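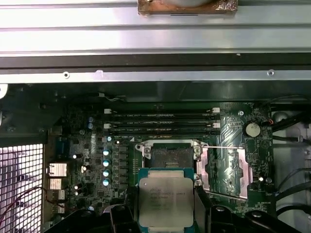

Elis Bowen would like it known that he did not set out to own a workstation that weighs as much as a dog. He wanted something quiet to put under the desk. What he bought, from a liquidator's listing with one blurry photo, was the first of 11 retired office machines that now take up the back half of his shop, Flanness Repair, between the drill press and a rack of bicycle tires he keeps meaning to sell.

"The bikes pay for the computers," he says. "Then the computers don't pay for anything."

I visited in September, at nine in the morning, which he considers the middle of the day. He had coffee going in a pot I was advised not to look into. On the bench was the job he had agreed to talk me through: a processor swap, Xeon out, Xeon in, on a board with four memory slots and nothing in any of them.

Why empty the slots first?

"You don't have to," he says. "Plenty of people leave the memory in. I take it out so I have room for my thumbs. I've got my father's hands. He laid brick."

The socket is the part that makes people nervous, and Bowen does not go out of his way to calm them down. With the lever released and the load plate folded back, the contacts sit there in the open, a little field of gray-black texture that looks like fine sandpaper and behaves, he says, like a soufflé. He has ruined two boards in his life, both by being helpful. One time he leaned over to read a label for a customer and his sleeve did the rest. "It was a nice sweater, too. Wool. It picked up a pin the way it would pick up a burr."

He no longer wears sleeves in the shop. In January this is a commitment.

His method for the swap itself is short enough that I got all of it on one page of my notebook. Hold the chip by its edges. Find the corner mark on the chip and the one on the socket, and get them together before you go anywhere near the pins. Lower it straight down and let go. No pressing, no wiggling, and no sliding it into place like a drawer. Plate over, lever down.

"The lever is going to feel wrong," he says. "It takes more push than you want to give it. The first time I did one I stopped halfway and went and had lunch."

Did lunch help?

"It was a good lunch."

We get to the subject of thermal paste, on which I had been warned he has views. He spreads it with an old library card. He has tried the pea, the line, and the X, and kept a log of the temperatures for a while, until he noticed that the numbers depended mostly on whether the shop door was open. He buys a brand called Yagi because the cap stays on. He used to buy Pemum, and he still has most of a tube of it, gone hard, which he uses to hold a window shut.

The machines go out the door for very little. Nine went to Jernunura, a sewing and pattern-drafting school two streets over, where they run the cutting software all day and, according to Bowen, get cleaned more often than he does. He fixed those with parts from the others, and the others with parts from a shelf labeled MISC in three different handwritings, all of them his.

I ask what he likes about it. He takes his time. He likes the big square cases, he says, the way the metal inside is ribbed and bracketed and screwed down as though somebody expected it to be dropped off a truck. He likes a board laid out so you can see where everything goes. He is less fond of the screws, particularly the small ones, 18 of which he once found in the cuff of a single pair of pants.

"My wife thought it was a medical problem," he says. "The washer sounded like a slot machine."

By the time we finished, the coffee had boiled down to something he described as also suitable for windows. A woman had come in about a flat tire and was waiting politely at the counter. Bowen told her it would be 15 minutes, then asked if she needed a computer.

She said she'd think about it.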